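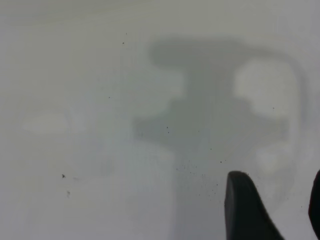
Ilse Verschueren
Bookkeeper and weekend baker
June 21, 2020

I started keeping a rye starter in September and it has taken me this long to get a loaf I would give to someone else. The first ones were flat and sour. Stavros ate them with a lot of butter and was polite.

What changed was the water. I had been using 200 grams in the evening feed and the dough was too slack to hold a shape. I cut it to 180 and left everything else alone – same flour, same tin, same shelf by the boiler. The next loaf stood up.

I still don't have the baking time right. The recipe Lizeth gave me says to take the lid off after 13 minutes, but in my oven the crust goes hard before the middle is done. I now leave it on 5 minutes longer.

Next I want to try caraway. Savvas says to toast the seeds first, so I will do half that way and half plain.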